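Speaker notes - session on shared kitchens in supported housing
Nouhaila Tawfik, Drarkalden Housing Association
28 January 2022

**Opening (slides 1 to 2)**

Good morning, and thank you to the Pamitz office for hosting us. My name is Nouhaila Tawfik and I oversee tenancy standards for Drarkalden. I have been asked to speak for 30 minutes and will leave time at the end for questions.

The subject today is the shared kitchen, and in particular the written agreement that governs it. We revised our own agreement last year, and several partner organizations have asked how the revision was carried out. [Pause. Check that the printed agreement has reached the back rows.]

**Why the agreement was revised (slide 3)**

The previous agreement was written when Drarkalden managed only single-family units. It was later applied to shared houses without much change. As a result, it told residents what they owed the association but said very little about what they owed each other.

We reviewed 24 written complaints from our shared houses. Most of them concerned the kitchen. The matters raised were ordinary ones: food taken from the refrigerator, dishes left overnight, noise during late cooking, and one long dispute about a freezer drawer at the Xavier Street house. Very few would have met the threshold for formal action, and staff had no clear guidance on how to respond to them.

[Do not name residents or go into the freezer case, even if asked. It is closed, and both parties still live in the house.]

**What the new agreement covers (slides 4 to 5)**

The new text is three pages long. It sets out the hours during which cooking is permitted, the storage space assigned to each room, and the standard to which the kitchen must be returned after use. It also states which items the association supplies and which belong to residents. Supplied items are listed on an inventory that each new resident signs on arrival.

The question of washing up received the most discussion. An early draft required all dishes to be washed at once. Residents who work night shifts objected, and their objection was reasonable. The final text allows items to be left until the end of the same day, provided that the sink itself remains clear for others.

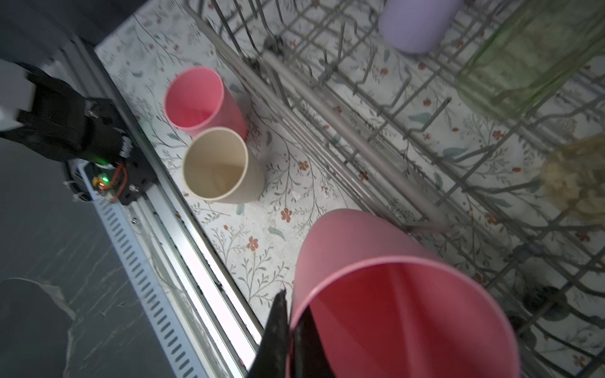
Where a house has a dishwasher, the agreement provides that the person who starts a cycle is responsible for emptying it. Residents may arrange this differently among themselves. If they do, the arrangement must be written down and a copy given to the housing officer, so that a person moving in later is not held to a rule they have never seen.

**Consultation (slide 6)**

We held meetings in 7 houses - evenings only, at the request of residents. A draft was sent out before each meeting in plain language and in large print. Attendance varied a good deal. At Potorik House every resident came and the meeting ran past ten o'clock. In two other houses we received written comments only.

I would recommend that any organization planning similar work allow more time for this stage than we did. Our first schedule assumed one meeting per house. Some houses needed a second, chiefly on the subject of guests, and the final draft was delayed while those were arranged.

[If short of time, go directly to slide 8.]

**Handling disputes (slide 7)**

The agreement sets out three steps. Residents are first asked to speak with each other. If that does not settle the matter, either party may ask the housing officer for a joint meeting. A written notice may be issued only after that meeting has been held or refused.

Officers have been given a short form for recording joint meetings. It asks for the date, the persons present, and what was agreed. Opinions about residents are not to be entered on the form.

**Next steps (slide 8)**

The agreement will be reviewed in April. We will look at complaint records, officer reports, and the comments residents have made on the inventory, which several found too long. Two sections are likely to change: the one on guests, and the one on small appliances kept in bedrooms.

Copies of the agreement, the inventory, and the meeting form are on the table by the door. Partner organizations may adapt them freely. Please send any corrections to the tenancy standards office, marked for my attention.

[Take questions. Questions on rent or service charges go to the Pamitz finance team after lunch.]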